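Skurkora open day, Thursday afternoon

I nearly didn't go, because the bus to Sandum is a pain, but Skurkora only open their workshop once a year and I'm so glad I made it! Coffee was dreadful, robots were brilliant.

Most people crowded round the Gendent stand by the door, so I slipped off to the burger bench at the back. Two arms, plastic food, one tray in the middle - pick a slice from its clear holder, lay it in the tray, stack the next one on top. They'd managed 82 clean burgers out of 100 that week and were hoping to beat it with us watching. Well. On run 4 one of the arms froze halfway through a move, then swung back much faster than it should have, and somebody hit the red button. Big gasp from the school group (and from me).

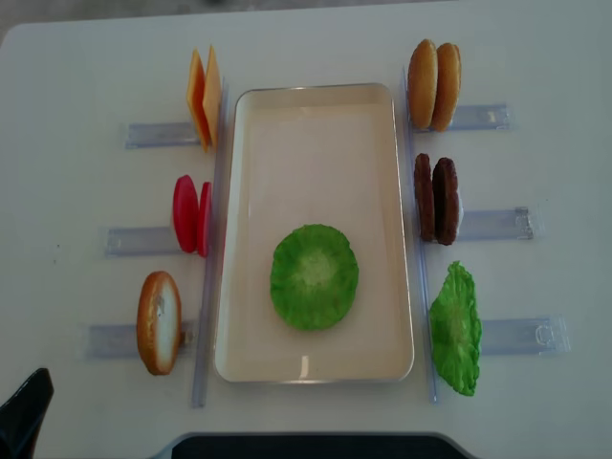 Xia reckoned the stop itself had worked fine and the worrying bit was the swing, since the speed limit should have held it whatever the arm thought it was doing. A dropped lettuce is only a dropped lettuce, but a fast arm next to visitors is a proper fault, and the bench would stay off until they'd been through the logs.

Fair enough, I thought. They moved the rope back, the kids got to ask loads of questions and we were told quite plainly that the limit had been set to 80 per cent for a test in the morning and possibly never put back. I'd have liked to see a finished burger, though. Last bus was at six so I missed the welding demo too.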